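Santosh Awasthi
September 6, 2022

Desk reset thread! I've been putting this off since April and I am so ready.

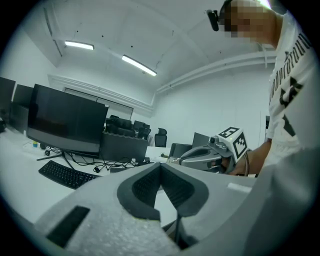
The long white desk, cables and all.

1/ First off, I love this desk. You can line up monitor after monitor and still have room for a keyboard and your elbows.

2/ The black cables behind the keyboard are my project for tonight. Everything gets unplugged, labeled at both ends, and plugged back in one at a time. I have 100 little ties and I plan to enjoy every one of them!

3/ Magnus Lennox says to run the power along the back edge and keep the video cables separate. Trying it!

4/ Also wiping every screen and shaking out the keyboard (crumbs, I fear).

5/ If you've got a favorite way to label cables, send it over. Tape? Tags? Colored dots? I want to see them all.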